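Keeping a sourdough starter through a move

We moved in March, from the apartment on Virkby to a house 521 miles away, and the starter came with us. I had kept it going for 4 years and did not want to begin again with flour and water and two weeks of waiting.

The week before, I fed it twice a day so it would be strong. Then I made a stiff version, twice as much flour as water by weight, because a stiff starter ferments more slowly. I packed 20 grams of it in a jar with the lid loose and dried the rest on parchment as a backup. The dried flakes went in an envelope in my coat.

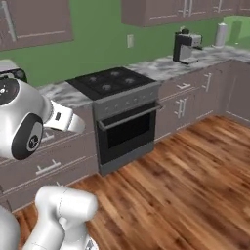
The drive took two days. The jar rode in a cooler with one ice pack, and at the motel I moved it to the bathroom sink overnight. It had doubled by 6 in the morning, so I threw half away and fed it from a small bag of rye I had brought along.

The first loaf in the new house was flat. I blamed the starter, then the oven, and in the end I think it was the water, which smells of chlorine. I now leave a pitcher out overnight. The second loaf was better and the third was normal.

Once things settled I went back to feeding it once a week and keeping it cold in between. 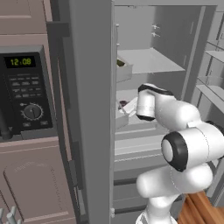
Milagros Valderrama wrote that she skips the cold part completely and keeps only the dried flakes, which she wakes up a few days before she wants to bake. I have not tried it. My flakes are still in the coat.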